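Chapter 4

Surfaces and Finishes: How Walls Are Covered and Why
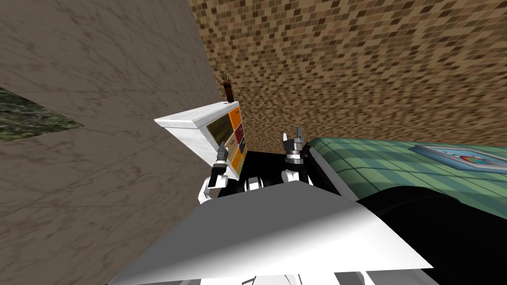
What is a wall finish? It is the outermost layer applied to a wall, chosen to protect the material behind it and to give the room its appearance.

This chapter is concerned with the finishes most often met in domestic and small commercial buildings: stone facing, brick and brick-effect tiling, ceramic tile, plaster and paint. Students who have completed Chapter 3 will already be familiar with the structure of the wall itself. The present chapter moves outwards, from the structure to the layer that occupants see, touch and clean.

By the end of the chapter, students should be able to name the principal families of wall finish, describe how each is fixed, and select a suitable finish for a given room. They should also be able to read a simple finishes schedule and identify common faults.

4.1 The purpose of a finish

A bare wall can be serviceable. Many farm buildings, garages and stores have no finish of any kind, and they stand for generations. In rooms used for cooking, washing or public business, however, the structural wall is seldom left exposed. Blockwork is porous and collects dust. Plasterboard is easily damaged by water. Even well-laid facing brick will absorb grease if it is placed beside a cooker without treatment.

A finish therefore has practical duties before it has decorative ones. It must resist the water, heat, knocks and cleaning agents to which the room will expose it. It must remain fixed to its background as the building warms, cools and settles. It must also be capable of repair, for there are few finishes that will not need attention within the life of the building.

Appearance follows closely behind. The size of a tile affects how large a room seems to be. A polished surface reflects light into dark corners but shows every mark; a matt surface hides marks but may make a north-facing room feel dull. These matters are treated more fully in Chapter 6, on light and colour.

4.2 Natural stone

Stone facings are cut from quarried blocks into thin slabs and fixed to a prepared background. Marble, limestone, slate and granite are all used indoors. Marble is valued for its veining, which results from impurities present when the original limestone was altered by heat and pressure. No two slabs are identical, and a careful contractor will lay them out on the floor before fixing so that the pattern can be judged as a whole.

Marble has one well-known weakness. It is attacked by acids, including those found in lemon juice, vinegar and many household cleaners. The result is a dull patch known as an etch mark, which cannot be wiped away and must be polished out. For this reason some designers confine marble to walls that are well away from food preparation, while others accept the marks as part of the natural ageing of the stone.

Weight is a further consideration. A slab facing may be too heavy for a plasterboard partition, and the background should be checked before any order is placed. Mechanical fixings are used for larger slabs; adhesive alone is suitable only for smaller and thinner pieces.

4.3 Brick and brick-effect tiles

Brick may be left exposed as a finish in its own right, or it may be imitated by thin tiles, often called slips, fixed to a flat background. Slips take up little space and add far less weight than a full brick wall. They are normally laid in stretcher bond, in which each joint falls over the middle of the unit below. This arrangement gives strength in true brickwork. In slips it has no structural purpose and is retained for the sake of appearance.

Slips in mixed shades should be taken from several boxes at once. If one box is emptied before the next is opened, bands of colour are likely to appear across the finished wall, and these are very difficult to disguise.

Where slips meet another material, such as stone or plaster, the junction requires thought. The two surfaces rarely have the same thickness. A metal or timber trim, a shadow gap or a neat line of flexible sealant may be used, and the choice should be shown on the drawings – it should not be left to the fixer on the day.

4.4 A worked case: the reading room at Fonby

The public reading room at Fonby was refitted after many years of piecemeal repair. The room had previously been finished in gloss paint over old plaster, and damp had lifted the paint along the outer wall. The survey, dated 17 February 2021, divided the walls into 13 separate areas according to their condition.

The designers proposed stone for the entrance wall, brick slips behind the issue desk and painted plaster elsewhere. The stone was supplied from Ostavard in slabs 60 centimetres wide. Slips were obtained from the Borville works, and the order came to 715 pieces, including an allowance for cutting and breakage.

Work was delayed when the plaster on the outer wall was found to be unsound. It was removed and the wall was left to dry for 40 days before a new coat was applied. The contractor, Núñez, recorded moisture readings throughout this period. The record is reproduced in Appendix B and forms the basis of Exercise 4.6.

4.5 Key terms

Background: the surface to which a finish is fixed.

Etch mark: a dull area on polished stone caused by contact with acid.

Slip: a thin tile made to resemble the face of a brick.

Stretcher bond: a pattern in which each row is offset by half a unit from the row beneath.

Trim: a strip used to cover or protect the edge of a finish.

Students should learn these terms before proceeding to Section 4.6, where the preparation of backgrounds is considered in detail.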